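## Colander placement and drain time

The sage-green colander came out of the cupboard again in August, after I got tired of pasta water pooling under the penne. It is an oval with two tab handles, one at each end, and a flat base covered in small round holes. The flat base is the problem. Water leaves a curved bowl at its lowest point. On a flat base it clings between the holes by surface tension and stays there until something disturbs it.

I ran the same test on two colanders, the green one and an old round Ceka with a domed bottom. Each got one batch of boiled penne, weighed dry and weighed again after draining for 52 seconds. The Ceka batch came in lighter. Tilting the oval one toward a handle for the last 24 seconds closed most of the gap. Shaking it did less than tilting.

Storage is the second issue. The long axis doesn't fit the drawer, so the colander has been living on the white table with the black pan, the slotted spatula and whatever else is waiting for a shelf.
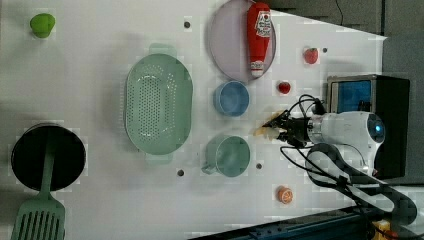
Pao-chu Leung wrote to say that tilting is only half of it, and that the pasta should be turned once with a slotted spatula before the colander is lifted, so the pieces lying flat on the base let go of their water. She also thinks 52 seconds is far too long for anything going straight into sauce.

Fair on both counts. I repeated the oval test on Saturday with one turn and a tilt, and the result matched the Ceka to within the resolution of my scale. For sauced pasta I now stop at 24 seconds and keep a cup of the water.

Remaining items:

- Measure the shelf above the stove. The oval may fit there lengthwise if the pan moves down.
- Try rice. The holes are small, but I haven't checked them against short grain.
- Replace the battery in the scale before the next round.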